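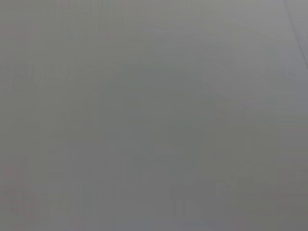 Mitali Kodikara wants to know if the day pass I bought through Vukik shows up under "Past trips" in place of "Active," and yep, that's exactly where mine is sitting! Thanks for getting back to me so fast, by the way.

So, a bit more detail. I bought two Hernavcombe city passes, one for me and one for Sidra (order 263 if that helps). The confirmation email says Thursday, December 12, 2019, but the app has us down for July, which would be lovely weather for the boat tour but no use to me now. The lady at the castle ticket desk was very nice about it and still couldn't let us in.

What I've tried so far:

Logged out and back in. Same thing.
Deleted the app and put it back on my phone. Lost my saved walking map (argh), pass still in July.
Opened the order on my laptop. The date is right there! But the "Send to phone" button just spins.
Changed the phone's region setting, as Noreen Khokhar suggested on your help page. No change.

We ended up paying 65 at the door for the castle and walked the old harbor for free, which was gorgeous, even with the wind.

Could you move both passes to the right date, or refund the castle tickets? I still have the paper receipt and can send it over tonight.

Usman Virk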